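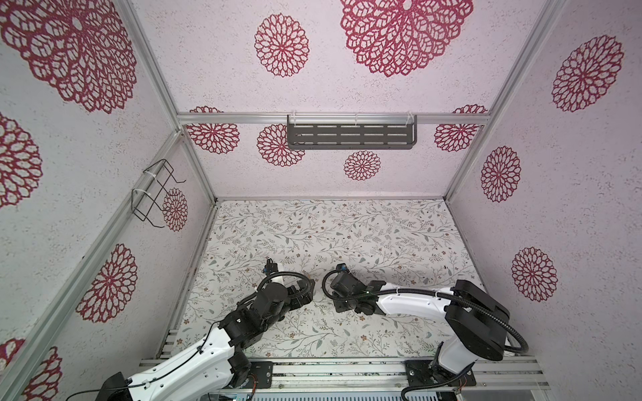

Booth with the new lining. Basket on the back crossbar, wire holder on the left rail.

June, notebook of the padlock bench. Begun 9:20, written up after lunch.

Lining first. The walls are now in the Idby paper, the pale speckled one with the deep red flowers. The floor is in Skarkenero, white with the thin vines. Pranab Ranasinghe cut the pieces yesterday evening and I put them in this morning. The roll is 900 mm wide, so I had no joint in the middle of the back wall, but I had to be careful with the corners. On the first try I pushed the paper too deep into the back right corner and it made a soft fold. I took it out and cut again with the steel ruler. The spare piece is in the drawer under the window, please do not use it for wrapping.

The big flowers do not match from wall to wall. I tried to move the left piece to make them meet at the corner and then I would lose paper at the top, so I left it. Ruwan Thambiah says that it looks like a tablecloth of his aunt. I like it more than the gray we had before. The gray showed every fingerprint.

One remark about the floor print. The small brown and tan blossoms are nearly the same size as the little screws from the old hasps, and when I dropped one of these screws I was looking for it a long time. Next time I open a hasp I will do it over the white tray.

Basket: it hangs on the back crossbar with two white cable ties. In my opinion this is enough for the basket alone and I do not want the heavy locks in it. I pulled down on the front edge with a spring scale and the basket turns forward before the ties give any trouble. If somebody wants to store more in it, a third tie in the middle would help, or a small stop behind. The tails of the ties I will cut when the position is decided.

The wire holder on the left is fixed with small ties also. It can be pushed along the rail by hand with some force. I marked the position with pencil on the rail, 173 mm from the back corner, so that it can be put back if somebody moves it.

Then the padlocks. They came from Camenzind in one carton without any list, the keys in a separate bag. It took me the most of the morning to find which key belongs to which lock. 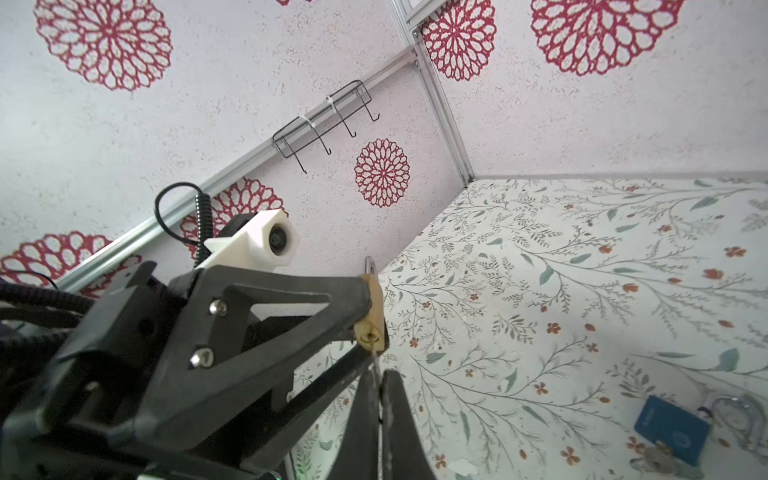

Brass padlock, the rounded one, with its curved shackle up. Keyhole on the lower face.

What I did with the brass ones:

Wiped with a dry cloth. No polish, because polish goes into the keyhole and makes a paste with the dust.
One small puff of Grinlow dry graphite in the keyhole, key in and out, turn, wipe the key.
Shackle opened and closed by hand until the click sounds the same each time. I know this is not a measurement but the ear is quite good for it.
Thread of the same color tied on the lock and on the key, before going to the next one.

In the first hour I was not so strict with the last step and I mixed two keys. They look equal. They even go into the wrong lock to the end, only they do not turn. I nearly wrote in the book that the lock is broken. So if a key goes in well and does not turn, try the other keys before you use force. Ruwan bent one key last month in exactly this situation, and a bent key is worse than a lost key, as you still believe that you have it.

The rounded bodies are pleasant in the hand but they roll on the bench. I put a folded cloth under them. The worn surface I leave as it is, we want locks which were used, and new shiny ones can be bought any time.

About hanging. The small brass shackles are slim and go over a hook without any problem. I thought first to hang all of them closed, this looks tidy, but then for taking one down you must lift it straight and there is not always enough room above. With the shackle open and turned to the side it comes off easier, but it can also fall if somebody touches the rail. My decision for now is closed shackle and more distance between neighbors. I started with 57 mm and it was too narrow for my fingers between two locks. Pranab has smaller hands and he did not complain. I will try a wider distance tomorrow and write down the number only when we both agree.
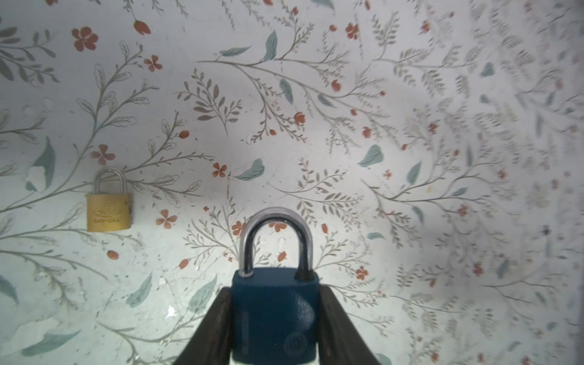 The blue padlock, with a smaller brass one to the left of it.

The blue lock. It is bigger than the little brass one and has a rectangular body. There are slight scuffs on the paint. I did not touch them up. The emblem near the bottom is so faint that I would not use it for telling front from back in the notes, it is better to say "shackle up, emblem toward you" only if you have the lock in your hand.

The mechanism inside feels different from the brass ones. The key turns a little further before the shackle jumps, and it jumps with more spring. On the first opening it surprised me and I hit my thumb. I gave it the same graphite, the same amount. After that it was smoother - or I was more used to it, I can not say which.

The polished shackle gives a strong bright reflection under the lamp. When I look for a crack or a burr I have to turn the lamp to the side, otherwise I see only the light. I went along the curve with a cotton ball, this is the old trick, the cotton catches on the burr. It did not catch on anything. On one of the old steel locks from the bottom of the carton it caught at once, and this lock I put in the box for filing.

Questions for Pranab:
Do we have still the 14 mm hooks, the coated ones? The raw ones make small marks on the shackles.
Can the left wall piece be taken out without taking out the holder? I think no, but you cut it.
How many spare blades are left for the knife? The one in it now is tearing the paper and not cutting it.

15:40. The threads are finished, except green, I used white string for the last two locks and wrote a G on the tag. Camenzind called, they have the missing key for the long shackle lock and will send it with the next parcel. The keys are in the tin with the lid, upper shelf, left side. Graphite closed and put back next to the oil. Still to do: the corner at the back right, the edge of the paper is lifting a bit at the bottom and I want to look at it again in the morning before I put glue.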